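Zakari Ceiling Strip Light, Cool White

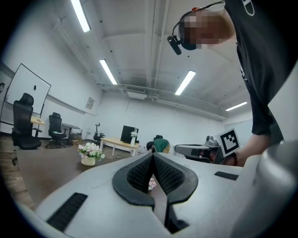

I put these up in our work room last July and I'm still so happy with them! They're long fluorescent strips, 18 watts each, and I sell them singly or by the box. With white walls and a white ceiling like the ones in my photo, four strips glowing overhead make for a really bright room (I used to squint at everything in there). Spare tubes are always in stock, and I ship the Sulletti brackets free with any box.

Item no. 1428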